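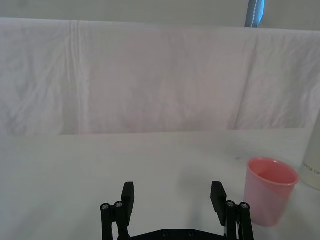

Capucine Tanguy wrote to ask why her tap water has tasted of chlorine this month when it never did before, and whether she should be buying bottled. Several other households on the Trolter side of Hellumdale have asked the same thing, so the answer is going in the newsletter.

The taste comes from the switch in supply. While the Bakhtiari well is being relined, the east side of town is fed from the Sukell reservoir, and surface water is treated with more chlorine than well water. The level is tested daily at the pump house and has stayed within the permitted range. The water is safe to drink, cook with and give to pets. There is no need to buy bottled.

If the taste bothers you, fill a bottle or pitcher and leave it in the refrigerator overnight with the lid loose. Most of the smell goes off by morning. A carbon filter will also do the job, but change the cartridge on schedule. An old one can make the taste worse. 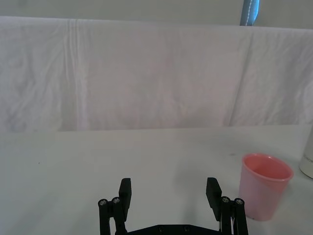 Bottles need washing too. A reusable bottle that is only topped up will start to smell after a few days, and people tend to blame the tap. Use hot water and dish soap, get a brush down into the neck, and let it dry with the cap off. Check the rubber seal in the lid – it can usually be pulled out and washed separately.

Water that has been sitting in the pipes all night may taste stronger than the rest. Run the cold tap for 30 seconds before the first glass. Homes at the end of a line, such as those past the old feed store, may need to run it longer. Catch it in a bucket and use it on the garden. 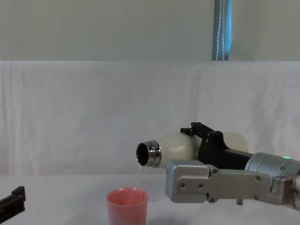
Filling a plastic cup with water from a bottle.

The relining covers 480 feet of casing and is expected to finish in August. When the well comes back on, the mains will be flushed one street at a time, and you may see cloudy or slightly brown water for an hour or two. Hold off on laundry until it runs clear. Door cards will go out before your street is done.

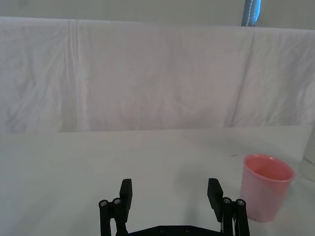 Water bills are not affected by the switch. The base charge stays at $27, and the work is paid for out of the reserve set aside for it. Anyone who wants the daily test results can read them on the board inside the town office door, or ask at the counter for a copy.

Last updated: March 26, 2023

Related items
Well relining: map of streets on reservoir supply
How to read your water meter
Hydrant painting starts on the west side
Leaking outdoor faucets: what to check first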